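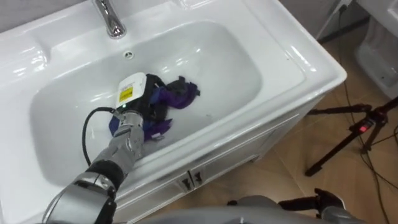
Osaze Akande wants to know what the Rurkia student club has to show for a full term. Fair enough - less than the February plan promised.

Home | Clubs | Reports | Contact

The students ran the cloth task 30 times and logged 10 clean pickups.

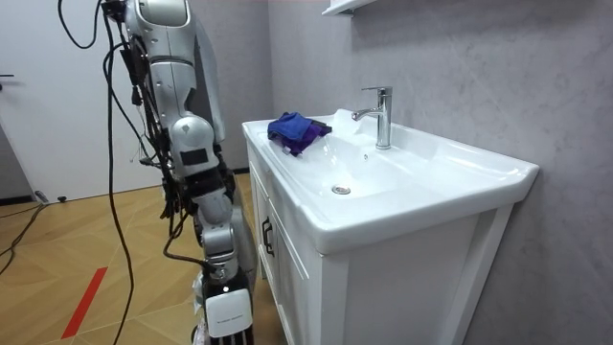 I would not put much weight on that score yet, as two teams counted drops differently. We ask that the next $2,105 wait until they agree on a rule.

Ajith Shenoy

Print this page | E-mail this page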